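Hetiron
About Us

We help people buy robots, and a good part of the time we help them not buy one yet. Hetiron is a planning and budgeting office for cafes, canteens, hotels and small plants that have been to a trade show, come home with a tote bag full of brochures, and now have to explain a number to their boss. We don't build machines. We don't sell them either, and we take no commission from those who do, which has cost us several very nice lunches.

How we got started

Mohcine Hamdy founded Hetiron after ten years on the other side of the table, writing equipment quotes for a living. He was good at it. He knew which costs went on page one and which went in the attachment, and he knew how many customers opened the attachment. One May he got a call from a canteen manager who had bought a perfectly decent arm and then found out the counter it was meant to stand on couldn't carry it. The counter wasn't in the quote. Neither was the electrician, the drain line, or the afternoon shift's training. Mohcine left that job the same year and rented two desks over a tile showroom. We still have the desks.

What we do

Most clients come to us at one of three points: before they ask for quotes, after the quotes arrive and don't resemble each other, or after the machine does. We prefer the first. The third is billed at the same rate but takes longer and involves more sighing.

A typical job starts with a site visit. We measure doors, counters, and the distance to the nearest drain. We ask who cleans things now and who will clean them later. Then we write a budget that covers the whole life of the equipment: purchase, delivery, installation, floor or counter work, grippers and spare fingers, service calls, software fees, training, and the eventual cost of getting the thing out of the building. People are often surprised by that last line. It came in the door, it will have to leave by it.

We keep our planning figures in a worksheet called Kinnear, which began as a single page and now has 333 lines. You will not need to fill in all of them. A coffee counter usually gets by with 84. Line 10 asks "What happens when it is off?" and it has ended more projects than any price ever has.

Our second service, Skenari, is a side-by-side reading of competing quotes. Suppliers each have their own idea of what "installed" means. One includes the bolts, one includes the bolts and a person to turn them, and one means that a truck will stop near your building. We put them all into the same terms and hand you a short report with a recommendation, including, when it fits, the recommendation to buy a better dishwasher and revisit the matter next year.

Where we work

Our main office is in Eslow, with parking behind the building for anyone who can reverse. We visit sites within a day's drive at a fixed fee and go farther if you cover the train. To date we have reviewed 2,104 equipment quotes, and we remember a few of them fondly.

Who should call us

You should call if you have a budget and no plan, or a plan and no budget. If you have neither, call anyway, but let us put the kettle on first. We are happy to work with finance departments, who tend to like us, and with owners who have already fallen in love with a particular machine, who tend to like us later.

First calls are free and last half an hour. Please have your floor plan handy, even if it is drawn on a napkin. We've had worse, and some napkins are to scale.

Budgeting for a drinks station

Drinks counters make up a growing share of our work, and the budget almost always begins with the arm and stops there. We start with the counter and work back. Will it take a drain? Is there room to wipe down on both sides, and can a person step in and serve when the line is long? Then come the parts the arm has to deal with all day, and these deserve their own lines: a dispenser head with a nozzle that points straight down, a steel drip tray with a grate set into the tabletop, and fingers that can hold a clear glass under the one and over the other. Glassware goes on its own line too, with a replacement allowance. Two-handed machines need a further question answered before you sign, namely what the right hand is being paid for while the left one holds the cup. Sometimes there's a good answer, and we put it in the budget next to the price of the second arm.
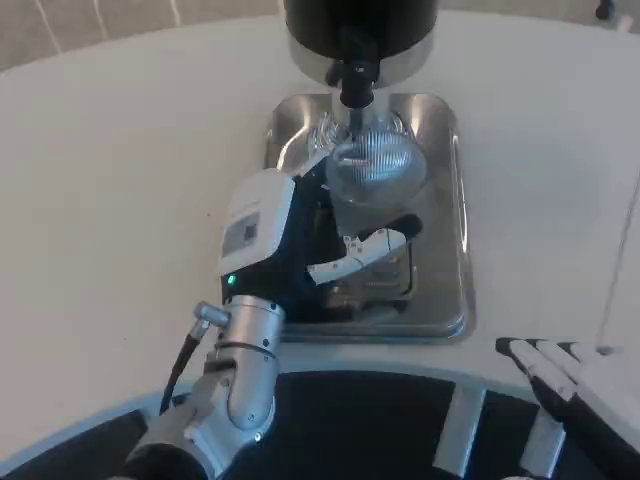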